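2 February 2020
by Ji-hoon Ryu

Quick one, I have a train in an hour and haven't packed.

So the Curumen regional assembly voted last night and the autonomy bill is dead again. Lost by 2. I stayed up for the whole thing on the Prasa radio stream, which kept dropping out right when somebody was about to say something interesting. Second time since August they've brought it to the floor. Same speeches mostly. Same guy from Pyo district reading the old treaty out loud, all 11 articles, while the speaker tapped his watch (you could hear it on the mic).

What got me was the coastal members. They'd promised yes. Then the capital put out a statement at dinnertime about "reviewing" the port money and 14 of them suddenly had questions about the wording. Come on. 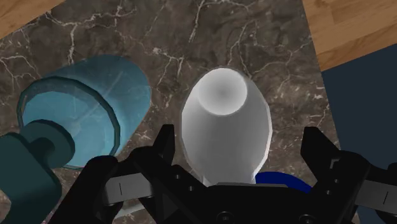
Anyway the port money is the whole story if you ask me. Jerkovholm gets its harbor dredged, the ministry gets its votes, and the hill towns get another study. My aunt lives up there and she's been waiting on a paved road thru two governments now. She didn't even listen to the vote. Said she had bread in.

There was a petition too - 1272 signatures, handed in the morning of the vote, never read into the record. I'd like to know why. I wrote to the clerk's office and got the auto reply.

Next step is supposedly the constitutional court, but the court has no real way to make the capital hand over anything, and everyone in the chamber knows it. More on that when I'm back, I want to read the ruling from last time properly before I go mouthing off. Also someone in the comments asked about the border checkpoints - yes still closed, no I dont know untill when.

OK, packing.

This site uses cookies. By continuing to browse you agree to our use of cookies. Accept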